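Undgate Fire Auxiliary
Minutes of the Regular Meeting, July 10, 2019

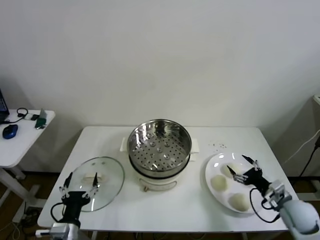
Call to order at 7:04 p.m. by Chandrasekhar Kaimal. Nesma Lamrani taking minutes. There were 33 members signed in, our best turnout since the winter banquet, and it was great to see so many people from the Cherkaoui Road side of the district!

June minutes: approved with one correction (the hose test was at Station 2, not Station 1).

Brush season report
Chandrasekhar gave the update from the chief. The crew went out on 22 calls in June, five of them vegetation fires. The biggest was the grass fire along Nadik Creek, held to 71 acres with no homes lost and nobody hurt. The neighboring district sent two engines within the hour and we owe them a very large thank-you. Motion to send a card and a fruit basket to their station. Passed, all in favor, with applause.

The county has us at "high" on the fire danger signs. Debris burning is closed until further notice. Please tell your neighbors, especially the new families up on the ridge who may not know the rules yet.

Heat and hydration
Long and really good discussion. After the Nadik Creek fire several firefighters said the rest area was set up too far from the line and the shade tent went up late. Nesma proposed that the auxiliary truck carry its own tent, cots, cooling towels and two extra water coolers, so we can have a rest area going as soon as we pull in. Lots of hands up to help with this. The chief has already said he will find us a spot for the gear in the second bay.

Motion to spend up to $143 on towels and coolers. Seconded and passed. The tent will be borrowed from the ball field people through September. Nesma will pick it up.

Radios
The new Nevomix handhelds are in and they are a treat. Clear from the station all the way to the quarry, where the old ones gave us nothing but static. Training is before the next meeting, 6 p.m., upstairs. If you have an old radio at home, bring it back with the charger, please.

Rehab meals
Sign-up sheet went around for August and it filled before it got back to the front table! Still need drivers for night calls. Reminder that food for crews should be easy to eat with gloves off for five minutes. Sandwiches, burritos, cut fruit. No soup in July, as was learned at the creek.

Open house
Date stays the same. Kids will get to spray the small hose again, which was a huge hit last year. Chandrasekhar will ask about the ladder truck.

New business
Question about smoke alarm batteries for older residents. Everyone loved this idea. Put on the agenda for next month, with prices.

Adjourned 8:22 p.m.

Submitted by Nesma Lamrani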